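Smart heating controls at Trostura Court: where we've got to

Hello again, and sorry this one's a bit later than the last. January was busy!

The headline is that 177 of the 200 flats now have their new radiator valves and a working room sensor. The other 23 are mostly people we keep missing, plus a handful on the top floor where the old valves have seized and need a plumber first. I've booked two evening sessions, from 6pm, which ought to catch most of them.

The Jurkico hubs have been good as gold since the last firmware update. Before that they kept dropping off the network overnight and residents woke up to cold bathrooms (I had the phone calls to prove it).
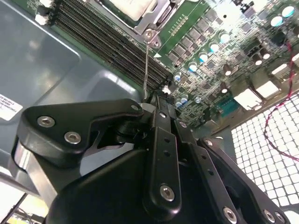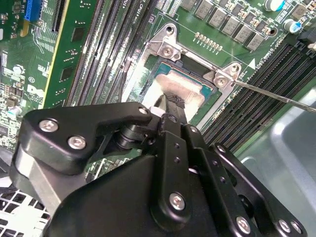
A green motherboard in both pictures, with the open CPU socket in the second.

Illance Srivastava
Project lead, Trostura Connected Homes

Money next. We've spent £600 from the contingency pot on replacement sensors, all of them for kitchens, where the first type didn't like steam. I'd like to keep the rest back for the plumber - his quote hasn't come in yet.

The app is the bit I'm least happy with. Setting a weekly timetable takes far too many taps, and 17 households have asked us to put a plain dial on the wall as well. I think we should say yes. The dials work with the same hub and residents can still use the app if they fancy it.

Still to do before the next report: finish the missing flats, get the dials priced up, and sort out who answers the helpline once my hours drop in March. Could you let me know about that last one fairly soon?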